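Getting the toothbrush things off the sink

Posted 03/07/2022

Our bathroom has a pedestal sink. If you have one, you know what the problem is. There is no counter. There is a narrow rim on each side of the faucet, and it slopes, and anything you put there ends up in the bowl or on the floor behind the pedestal.

When we moved in I bought a suction cup holder for the toothbrushes. It fell off the tile in the first week. I bought a second one with a bigger suction cup and that one lasted until July, when it came down in the night and woke both of us up. After that the toothbrushes lived on top of the toilet tank, which I did not like, and the toothpaste lived wherever the last person had left it. I have found it on the windowsill and in the linen closet. Once it was in the pocket of my robe.

I had been meaning to deal with this for a long time. What got me going was the plumber. He came to replace the supply lines under the sink and asked me to clear everything out of the way, so I put it all in a dishpan and carried it out of the room. When he was done I didn't feel like carrying it all back in just to pile it up the same way.

So I started with the few things that get used every morning and every night. I wanted those sorted out before I went near the medicine cabinet. The list was short: a toothbrush, the toothpaste, a cup, and something under the cup so it doesn't leave a ring.

I do this kind of thing on a table. I read years ago that you should take everything out and look at it somewhere other than where it normally sits, and I've found it does help. In the bathroom I only see what I'm used to seeing. On a bare table I can tell how much room a thing takes up and whether it stands by itself.

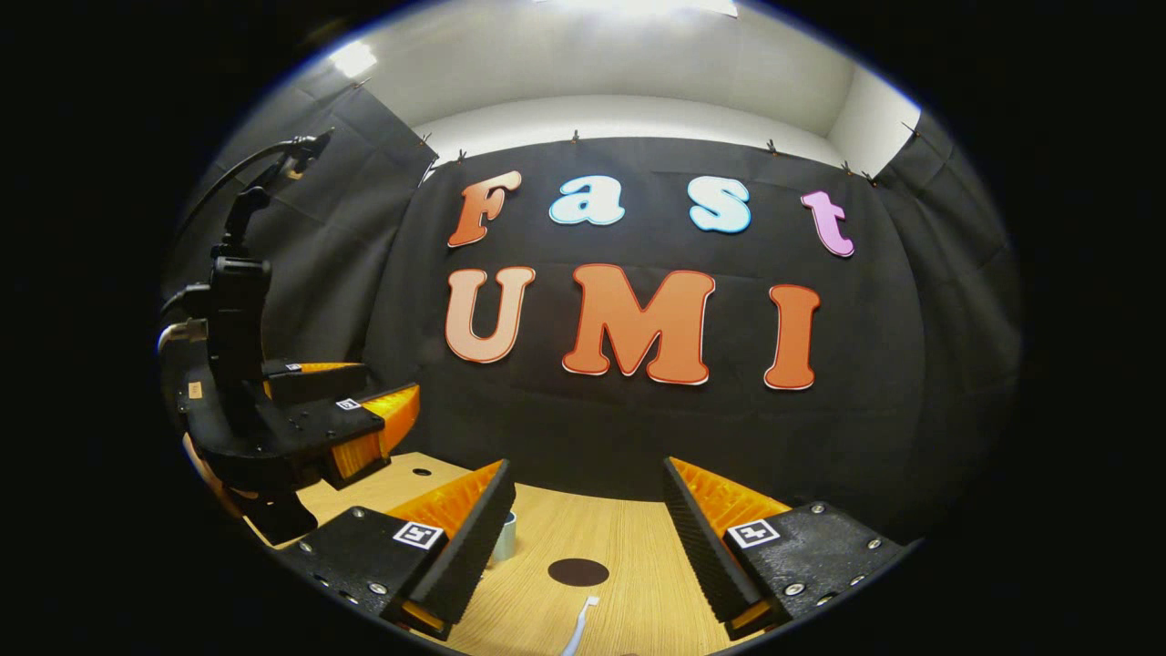 Light wood, nice straight grain, and plenty of space to lay things out.

The coaster is the piece I was most unsure about. It's a plain dark brown disk and it came from a set we used to have in the living room. Most of that set is gone. Diane Desjardins, my neighbor across the hall, told me she keeps her rinse cup on a coaster and just washes the coaster when she does the dishes. I had been looking at trays online, and there was a Gindeo one I nearly ordered, but I couldn't see paying for a tray to hold one cup. A coaster takes up almost no space and I already owned it.

Where would it all go, though, with no counter? That took me longer than picking the things.

We have a small shelf unit, the kind that stands over the toilet. It came from Gallgate, a secondhand place near my old job, and I paid 37 dollars for it. It had been holding rolled towels because that's what it was holding in the store and I never changed it. Rolled towels look fine, but I have to reroll them, and every time I pull one out the rest slump over. The towels are now folded in the linen closet with the other towels. That freed up the middle shelf, which is at about the right height for me to reach without bending or stretching.

I thought about the bottom shelf first. It's wider. But it's too close to the toilet and I wanted the toothbrush farther away than that. The top shelf is too high for my husband's mother when she visits, and she visits often enough that it matters. So, the middle one.

Then I had to decide what the brush would stand in. For years we stood it in the same cup we used for rinsing, and I never thought much about it. The trouble is that you have to take the brush out and put it down somewhere to use the cup, and with our sink there is no somewhere. I also didn't like what collected in the bottom of the cup. I'm not fussy about most things but I got tired of scrubbing that out.

I tried out a few arrangements on the table. Brush in the cup, brush beside the cup, toothpaste upright on its cap, toothpaste lying down. I moved things around for longer than I care to say.

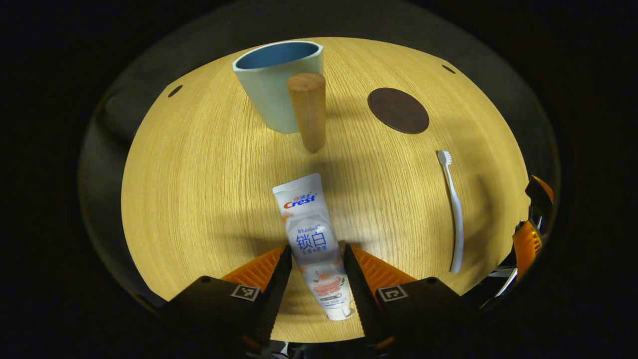
The green cup with the blue inside, the coaster off to the right, and the Crest.

I'm keeping that cup. I like the color, and the blue inside is easy on the eyes first thing in the morning when I don't want to look at anything. It's only for rinsing now. It sits on the coaster on the middle shelf, upside down when it's not being used. I went back and forth on upside down. Some people say it traps water under the rim. I wipe it first, and so far I haven't seen a problem.

The toothbrush got its own holder. I didn't buy anything. I had a short glass that once had a candle in it, and after I got the wax out with hot water and a butter knife it turned out to be a good height. It's heavy at the bottom and doesn't tip. It goes through the dishwasher. My husband's brush stands in there with mine, and if you think that's unsanitary you can leave me a comment, but we've been married a long time.

The toothpaste was the last thing to settle. A tube is an awkward shape. It's flat at one end and round at the other and it won't stay where you lean it. Some tubes have a wide cap and will stand on it when they're full, then fall over once they're half used. I've decided lying down is fine. It lies on the shelf behind the glass with the cap facing out, so you can grab it without looking. My rule is that there is one tube open at a time. When I emptied the medicine cabinet later that day I came across several that had been started and forgotten, and we're working through them now in order.

I did look at those dispensers that mount on the wall and squeeze the paste out for you. My brother-in-law, Lorne Lévesque, has one and is very happy with it. I used it when we stayed with him and got more on my sleeve than on the brush. It also needs to stick to the tile, and I've explained about my tile.

If you want to do the same thing in a small bathroom, this is more or less the order I'd go in.

Take out only the things you use every day. Leave the medicine cabinet and the drawers shut. I have started with the cabinet before and ended up sitting on the floor at ten at night reading expiration dates, with nothing put away.

Put those things on a table in another room. Wipe them off while they're there.

Clean the spot where they used to be. The sink rim took me longer than I expected. I used baking soda and an old brush around the base of the faucet.

Measure the shelf. I didn't, and I got lucky. The candle glass and the coaster fit side by side with a little room left at the end for the tube.

Live with it for a week before you buy anything. I had a cart full of stuff at Stundero, including a bamboo thing with slots and a set of matching jars, and after the week I took it all out again. I don't need jars. I have cotton swabs in the box they came in and the box is fine.

It has been a little over a month now. The shelf still looks close to how I set it up. The coaster gets wiped when I do the mirror. The cup goes back on it most of the time. My husband puts it down next to the coaster, right side up, and I've stopped moving it.

The sink rim has a bar of soap on it and that's all. The soap slides. I have a dish for it with little ridges, and the dish slides too, just more slowly. I bought a roll of that rubbery shelf liner and cut a piece to go underneath, and that holds it pretty well as long as I dry the rim first.

Next is the medicine cabinet, which I emptied once already and then put back nearly as it was. There is a shelf in there with nothing on it but hotel shampoo. After that I need to do something about the space behind the pedestal, where I found two hair clips, a toothbrush cap, and the instructions for the first suction cup holder.

A reader named Nguyen wrote to me after the linen closet post to ask which bins I used. They're plain white plastic dishpans, the same kind I carried the bathroom stuff out in. I got them at the hardware store. I'll measure them and add the size to that post when I get a chance.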